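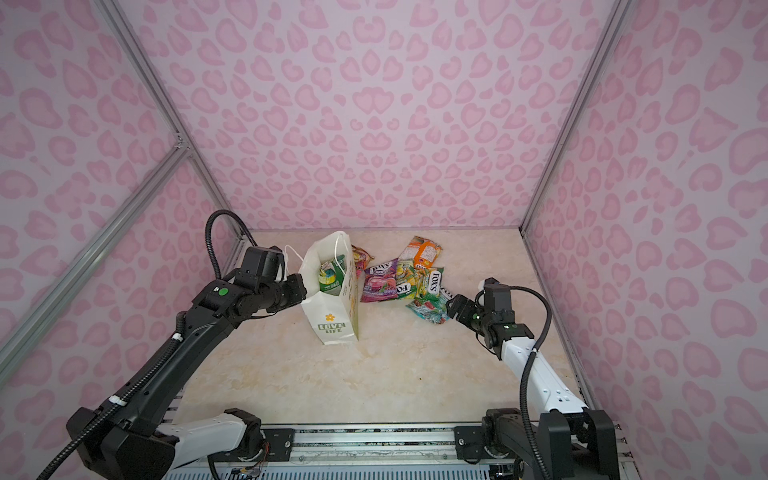 Gunther Nolte thinks the whole argument is upside down. Just train it longer, he wrote under my last post, the planner is a crutch and you are polishing the crutch. Fair enough. He isn't the only one, Harish Hegde said much the same over lunch and with more swearing.

So, quick answer, because I have a build running and it gives me a bit of time.

I don't care about the planner. I really don't. Rip it out, put a learned policy in, put two in, fine. What I care about is everything wrapped around it that people treat as chores. Logging. Clocks. Replay. The dull stuff. My claim is that most two-arm projects that stall are stalled there, and the people on them are off reading papers about something else.

Bag packing is a good case. Paper bag, snack packets, two arms. Sounds like a toy. But the bag is a thin thing with an opening that changes shape when you lean on it, and the packets are floppy and shiny and land on top of each other. Perception people hate shiny. Control people hate floppy. Everyone agrees it's hard, and then everyone agrees the hard part is in someone else's module.

We had a stretch in February on Pinto (that's our task runner, the name was Rajeshwari's) where the right arm kept clipping the bag rim. Not every time. Enough. Perception said bad plan. Planning said bad pose. Three weeks of that. Two rewrites of the grasp scorer, one of them mine and not good.

It was timestamps. The wrist images were stamped when they arrived at the logger and the joint states were stamped at the driver, so under load the picture was old by the time anyone used it. The arm had moved. The pose was right, for a moment that was gone. You can't see that in a plot of either one alone, you have to lay them side by side, and our viewer couldn't do it so we didn't.

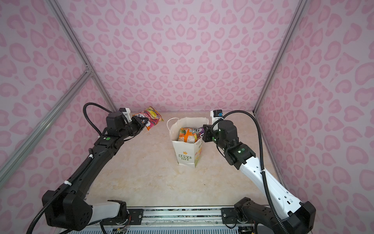
Left gripper with a snack bag, right gripper up by the rim.

Two arms near one bag is where that kind of thing bites. One arm on its own, you can be sloppy and slow down and get away with it. With two, each arm is an obstacle for the other, and the bag is an obstacle that either of them might be shoving. If your left arm's idea of now and your right arm's idea of now are different, your collision checker is checking a world that never existed. It will happily tell you it's clear.

And Gunther's fix, train longer. On what? On those same logs? We had 1173 episodes recorded by then with the bad stamps in them. A policy trained on those learns the lag. Maybe it learns to cope with the lag, people say that like it's a good thing. Then somebody swaps a network card and the lag changes and your clever policy is worse and you've no idea why. More data doesn't help if the data is wrong in the same way every time. It just makes you surer.

Second gripe. Replay. If I can't take a failed run and push it back through the stack, same inputs, same order, and get the same bad decision out, I don't have a debugger, I have a diary. Barel, the thing we inherited, could play back video and nothing else. Very pretty. You could watch the failure as many times as you liked. Senthil Venkataraman spent a month making it feed the planner again and got zero thanks for it, and in my opinion it is the single most useful work anyone on the team did this year. Including me. Especially me.

His version is 3790 lines and half of those are tests. He gets asked why it isn't on the roadmap slide. Beats me.

Third, and I'll be short. Task code. People write "pick, place, done" as a chain and bolt the second arm on later as another chain, with a lock. Works for candy packets if they go in one at a time. Then a task wants both hands on the same object and the lock is exactly the wrong shape. You need the arms in one plan with one clock and shared contact state, and you needed that from the start, and now its a rewrite.

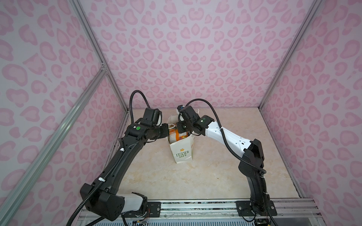

Both grippers on the orange can, at the top of the bag.

A grasp like that is one closed chain, arm to can to arm. Any error between the two bases goes straight into squeeze. You can add compliance, we do, everybody does. But compliance hides the error, it doesn't tell you where it came from. Log the force, log the commanded gap, stamp both in the same place. Cheap. We still had an argument about disk space over it. 300 gigs! Buy a disk.

Venkatesh Unnithan's objection is the one I can't fully answer. He says tooling work expands forever, that a team with perfect logs and no policy has shipped nothing, and he points at Zikum, where they built a lovely viewer and ran out of money. Yes. Ok. I'd still take their problem over ours at Billdale, where the demo ran fine and the next bag size took us back to the begining.

What I'd ask of anyone starting out now: before the first model gets trained, pick one failure and replay it end to end. Same inputs, same bad answer. If you can't, stop and fix that. Gunther can train whatever he likes afterwards, and I'll even label for him.

Build's done. Two tests red, both mine.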